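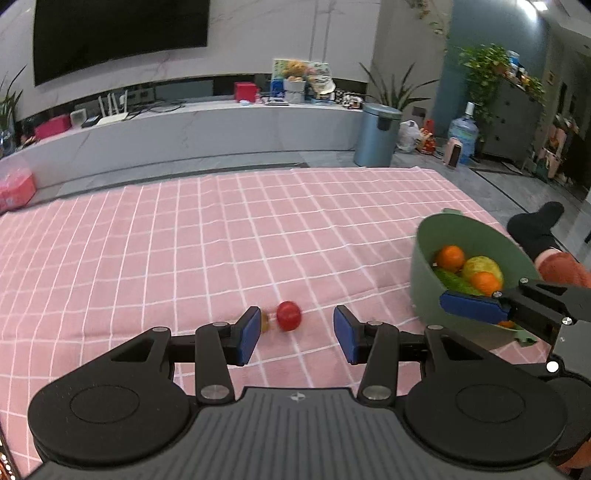 I have wanted to write about tablecloths for a long time, but it always seemed too small a subject for a whole post. When we moved to Drerkarbridge I bought one white cloth, very correct, and I was afraid of it from the first day. One cup of tea and it was finished. The pink one with the thin white squares came later, and I must say it changed my feeling about the table. The fruit looks better on it. A green bowl with oranges in it can look heavy on dark wood, but on the pink it becomes almost cheerful, and even one small red fruit lying on the squares has some importance. I did not iron it, as you can notice from the wrinkles, and I have decided that I will not start.

I bought the cloth in March at Wekarari, the shop behind the bus station which sells fabric, buttons and, for some reason, garden hose. It was on the shelf with the ends of rolls. The lady measured it for me and it was 169 centimetres long, and my table is shorter than this, so I had enough to hang over at both sides. I hemmed it by hand during 2 evenings. The squares were a great help, because I could follow a white line with the needle and I did not need to draw anything with chalk. One corner I did badly and I keep it at the side of the wall.

The bowl has also its rules in my house. Heavy things go in first and soft things last. I keep long vegetables along the side of the bowl, standing a little, so that they do not press on anything. My mother would never put a vegetable together with fruit, she had a separate basket for each, but she had also a larger kitchen. Bananas I keep away completely, they make everything ripe too quickly.

On Saturdays of my childhood we had oilcloth, and it smelled of rubber until summer. I do not miss it. Still, I understand now why it was so loved, you wiped it and it was done. The pink cloth must be washed, at thirty degrees, and it dries overnight on the back of two chairs.

Next I would like to make napkins from the same fabric, if Wekarari has still some of it on the shelf. I would need 73 centimetres more, I have already written it on the paper by the door.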